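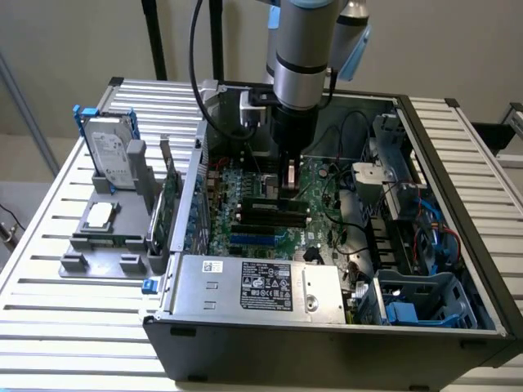
Clearing Himalayan balsam from a riverbank is the easy half of the job. The harder half is what grows there in the first two springs afterwards, and most of this session is about that. A cleared bank is full of gaps, and plants are choosy about gaps. Think of a desktop computer with its side panel off and a memory module held over the board: it will go into the row of black slots under it and into nothing else, though there are blue expansion slots right beside them. Native bank plants behave in much the same way. Reed canary-grass wants the wet toe of the bank, meadowsweet wants the damp shelf above it, and neither does well in the other's place. Balsam will take nearly any of it.

Unit 4: Riverbank Plants and Balsam Control
Handout revised 14 February 2023
Session leader: Úna Sheehan
Field practical: Manolis Petridis

1. The plant

Himalayan balsam (Impatiens glandulifera) is an annual. It germinates in early spring, grows quickly and can stand over two metres by midsummer. The stems are hollow and fleshy, often reddish, and the roots are shallow. Flowers run from pink to purple and the ripe pods split when touched, throwing seed several metres. Seed that lands in the water is carried downstream, so you always start work at the top of a catchment.

The seed bank is short-lived, usually two years or a little more. This is the main weakness of the plant and the reason that pulling works at all.

When the first frosts kill it the bank is left bare – see section 4.

2. Telling seedlings apart

The first pair of leaves is rounded with a small notch. True leaves have toothed edges and a pale or reddish midrib. Young willowherb is the usual mix-up on our sites. Look at where the leaves join the stem and at the stem itself, and if in doubt leave it a fortnight and look again.

3. Methods

Hand pulling. Grip low and pull steadily so that the whole root comes. Snap the stem below the lowest node and pile the plants off the ground or on a sheet, out of reach of flood water. A pulled plant left lying on damp soil can root again.

Cutting. Cut below the lowest node, before flowering. Cutting too high makes the plant branch and flower lower down, and you will have to come back for it. Strimming is fine on dense stands with firm footing.

Grazing. Cattle and sheep will eat and trample young balsam. Poaching of the bank is a risk on soft ground, and stock should be kept off once the natives are coming through.

Herbicide. Not covered in this unit. Anything near water needs a trained operator and the agreement of the regulator.

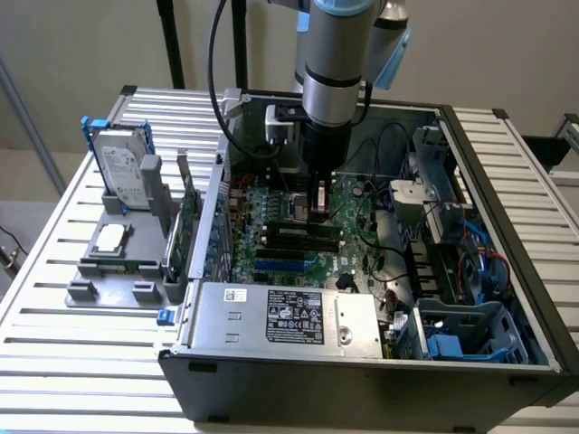 Fig. 2. Memory module on its way down to the RAM slots of a desktop computer.

4. After clearance

Leave a cleared stretch alone for one growing season if there is any native cover left in it. On the Gruvullow plots, 16 in all, the ones with some surviving grass closed over without planting. The bare plots filled with nettle and more balsam.

Where planting is needed, use plugs for the toe and seed for the shelf. Local seed is best. Sow in September, rake in lightly and do not feed. Plugs go in at 40 cm spacing, closer on the outside of a bend.

Despina Andreadis has kept the Bostance records and her spreadsheet is on the course page. Of the 94 plugs put in on the lower reach, 19 were lost to winter floods, almost all from one slumped section. The shelf planting was not touched.

5. Before the practical

Bring wellingtons, gloves and long sleeves. Giant hogweed has been found upstream of the Thampi footbridge, and its sap burns skin – do not handle any large umbellifer unless Manolis has looked at it first.

Check, clean and dry boots and tools before you leave the site. Mud in the tread is enough to move seed to another river.

Work in pairs near the water. Anyone who misses the practical should speak to Polyxeni Vrettos about joining the second group.

6. Written task

One side of A4. Choose a stretch of bank you can visit safely, sketch a cross-section with the toe, shelf and top marked, and list what is growing in each. Say which method from section 3 you would use there and in what month you would start. Hand in at the next session.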